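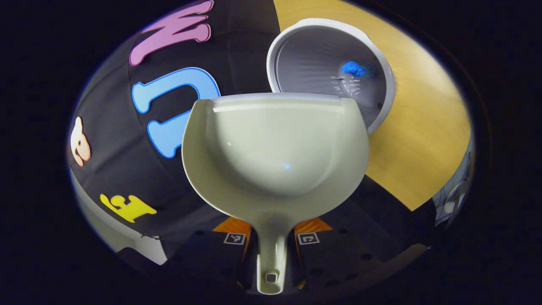

November, Hultarham shop, bench 2. Third round on yellowing of white molded parts under UV. The question from Birgit Lammers was whether the color shift depends on surface finish or only on resin and wall thickness. Household goods are a fair stand-in for our own housings, and gloss is the variable that keeps getting in the way of the meter. The pale gray-white dustpan is a case in point: the scoop is glossy and curved, and a small highlight sits near the middle of it. Any reading taken on a spot like that comes out too light. The round white container has a different problem, with fine vertical ribbing down the inside wall, so the aperture straddles peak and valley.

Procedure as agreed with Joonas: coupons cut flat from the Morberg sheet stock, one face polished, one face left as molded. Lamp hours logged at start and end. Meter zeroed on the black trap before each batch, white tile after. Five readings per face, mean entered, spread entered next to it.

Exposure so far is 464 hours. Lamp counter read 1754 at the last check, so the tube is good to the end of this run. Replace at 3000 per the card on the cabinet.

Results, interim. Polished faces read lighter than as-molded faces from the same coupon, before any exposure. The offset stays constant after exposure - it is an instrument effect and should be subtracted before comparing. With the offset removed, polished and as-molded faces shift by the same amount within the spread. Seo resin yellows faster than Morberg. No difference seen yet between thick and thin coupons.

Natalina asked for the raw readings and has them. Britta thinks the cabinet runs warm on the left side. Coupons rotated one position clockwise at 4 pm, will repeat at each check.

To do: order matte backing card, remeasure the Skovlow set with the small aperture, ask Vaughn for the old tile certificate.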